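Astgate teleoperation gallery: washroom tasks

Demonstrations recorded by remote control for the washroom set at Astgate. The operator works from a separate room with a pair of hand controllers and sees what the arm sees, with no overhead view. The set runs to 482 episodes, of which 340 were kept for training. Episodes were logged in Gruveo and sorted by task before any were rejected.

The wrist camera view is given here for the bin task, with the operator notes that go with it. The Jarach set, recorded earlier by guiding the arm by hand, has its own page.

Task 7, tissue to bin. The operator is told to approach low, close on the tissue, lift clear of the rim and release over the opening. Speed is limited to a third of the arm's maximum near the floor. An episode counts as kept if the tissue ends up inside the liner and nothing else has been moved.

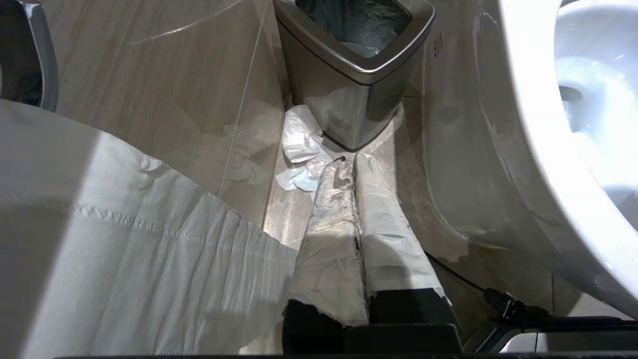

Fingertips near the crumpled tissue beside the steel bin, both fingers wrapped in white paper. Toilet to the right, quilted paper close to the lens on the left.

Skjelbred wrote in to say that the low approach is harder to teach than the grasp itself. New operators there tend to come down steeply, stop short and then creep forward, and the policy copies the pause. Their fix was to have each operator do 34 practice runs with the gripper held open, scored only on whether the approach was one continuous movement. The grasp was added afterwards and gave little trouble.

We have since tried a shorter form of this. Pauses longer than half a second are now marked at the time of recording, and the operator decides whether to keep the episode or repeat it. Trimming the pause out later was tested and dropped – the joint positions on either side of the cut did not match well enough.

Settings for this task: control loop at 50 Hz, images at 30 Hz, gripper force on the lowest step. Controller movement is scaled down by half below knee height. Left and right hand controllers can both drive the arm, but a single episode must use the same one throughout.

Across all rooms the total is now 2,896 episodes. The sink and mirror tasks will be added in February, once the labels have been checked.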